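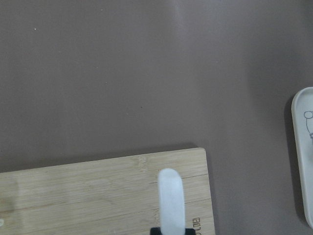
The Stirnia bamboo board on the table. The darker patch near the top edge is the engraved mark.

Stirnia Bamboo Cutting Board Review

I bought the Stirnia board in June to replace a plastic one that had gone fuzzy with knife marks. It has been my main board for 3 months and gets used for most meals. I paid full price for it, 22 dollars plus shipping, from the Kamel kitchen store.

My short version: good board for vegetables, bread and fruit, fair price, needs more oil than the leaflet says. The engraving could have been done better.

Size and weight

The store page doesn't list a weight, which annoyed me, so I put it on the kitchen scale. Mine came to 863 grams. That is light enough to pick up with one hand and tip chopped onions into a pan, and it fits flat in my sink for washing. My old Zellness board was a thick maple slab that I left on the counter permanently because moving it was a chore. I don't miss it.

If you break down whole chickens or cut up big squash every week, look at the larger size. A full cabbage is manageable on this one, but the shredded half ends up on the table. For two people's dinner it has been plenty.

Build

The board is made from strips of bamboo laminated together, with the seams running lengthwise. The color is a light honey tan with a few darker streaks. I like the look of it. The corners are square with the tips rounded off a little, so it doesn't dig into your palm when you carry it.

There is no juice groove, no handle and no feet. I consider the first one a small minus and the other two a plus. With no feet you can flip the board and use both faces, and I keep one side for onions and garlic and the other for everything else. The missing groove matters with tomatoes and melon. Keep a towel close.

The edges were smooth out of the box except for one spot on a short side, where I could feel a slight roughness. I went over it with 400 grit sandpaper for a minute and it has been fine.

The engraving

There is a mark pressed into the bamboo near one long edge. In normal kitchen light it is hard to make out. It doesn't bother me as a logo, and I'd be happy with no logo, but any recess on a cutting surface is one more place to scrub. I have found bits of parsley there. I now turn the board so the mark is on the far side, away from where the knife lands. If Stirnia moved it to the edge of the board I would have nothing to say about it.

Cutting on it

Bamboo is harder than most of the wood boards I have owned, and you notice it in the sound. It clicks a bit under the knife where maple thuds. My chef's knife needed touching up a little sooner than it used to, though I wasn't keeping a log, so take that as an impression. The paring knife seems the same as ever.

Fine cuts are easy. The surface has enough bite that an onion half stays where you put it, and herbs don't skate around. Bread is good too, although a serrated knife leaves thin lines that show up more than chef's knife marks do. They faded some after oiling.

After three months of use the face has a worn area in the middle with light scratches. I can feel them with a fingernail but not with a fingertip. The plastic board it replaced looked much worse at the same age.

Slipping

On a smooth tabletop the board will slide if you push down at an angle. I do most of my prep at the kitchen table, which has a smooth matte top, and I had to put something underneath from the first day. A damp dishcloth works. So does a piece of shelf liner cut a little smaller than the board, and that is what I use now. On my tile counter it grips a bit better but I still use the liner.

It sat flat when I got it and it sits flat now. I can press on any corner and it doesn't rock. My last bamboo board, a cheap Vurov, warped within weeks, so I have been checking.

Washing and oiling

Hand wash only. I use hot water, dish soap and a brush, wipe it with a towel and stand it on its long edge to dry. Don't put it in the dishwasher, and don't leave it lying in the sink. I did leave it leaning against a wet dish rack overnight once, and the bottom edge felt raised in the morning. It settled down after it dried.

The leaflet says to oil it every two months. I think that's too long. Mine arrived quite dry and took two coats of mineral oil on the first evening, with another the next day. Since then I have been doing it every three weeks or so, whenever water stops beading on the surface. It takes five minutes plus a night of standing.

Smells haven't been much of a problem. Garlic lingers until the next wash, then it goes. Beets left a pink stain that came off with coarse salt and half a lemon. Turmeric left a yellow one that is still faintly there on the onion side.

Raw meat

I don't use it for raw meat or fish. I have a separate plastic board for that, which can go through the dishwasher. This is my own habit with all wood and bamboo boards and has nothing to do with this brand.

Compared with the others

The Vurov was thinner and cheaper, and it warped. I wouldn't buy it again. The Zellness maple board is the nicer surface to cut on and easier on knives, but it costs a good deal more and is heavy. The Stirnia falls between the two – closer to the Zellness in finish, closer to the Vurov in price.

What I liked
Sits flat, still flat after three months
Light enough to carry to the stove
Both sides can be used
Good-looking bamboo

What I didn't like
Engraved mark collects food
Slides on a smooth table without a cloth or liner
Arrived dry and needs frequent oiling
No juice groove

Rating: 4 out of 5

I took off one point for the engraving and the dry finish together. I would buy it again at this price. If it goes on sale at Kamel I may get a second one in the smaller size for cheese and fruit.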